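26 Feb 2025
Notebook, interfaith documentary workshop, Brerwood

Sound first. Iwona Szczepańska and I went back through the Pinberg interviews this morning with headphones on. The long one with the retired imam is fine apart from a fridge hum under the first few answers. The two recorded in the Methodist hall have more echo than I remembered. Iwona thinks we can live with it if we keep those sections short and put narration over the joins. I want to try a re-record of the opening question at least. Ask Haruto whether the hall is free before May.

Transcripts: 46 minutes done, checked against the audio, names corrected. Still to do is the conversation between the two mothers, which switches between Urdu and English mid-sentence. We need a second reader for the Urdu. I don't trust my version of the part about her father's letters and it is the best thing in the whole interview.
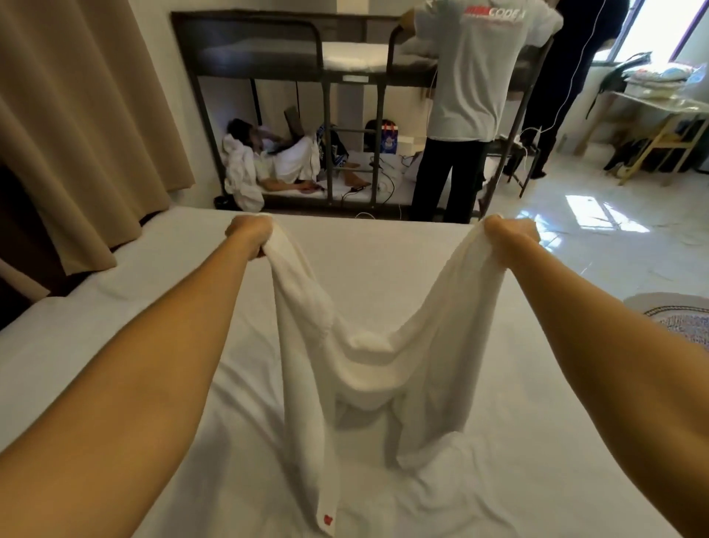 Haruto Murakami sent his draft of the narration, 2,000 words. Too long for the film but good as an essay, so we may give it to the Windau newsletter as it stands. Their limit for a contributor piece is 500, which means they would have to run it in parts. He will ask. For the film I marked three paragraphs to keep: the school board meeting, the shared kitchen, and the one where he says he stopped correcting people on how to say his name. Cut the history of the building. Viewers can see it is old.

Disagreement about the title, not settled. Iwona wants the word "neighbors" in it. I think every film of this kind has that word. Left it as Working Title 2 on the drive.

Adamczyk grant: the form wants a one-page biography for each of us, written in the third person. Mine reads like a list of panels I sat on. Rewrote it twice and took out the panels. It now starts with the student paper, where I first got into trouble for an opinion column, and it is better for that. Iwona's still lists only her radio work and needs the teaching added.

Release forms: the choir director has not signed. Do not use her footage in the rough cut until she has.

Next session: Urdu section, then pickups for the hall.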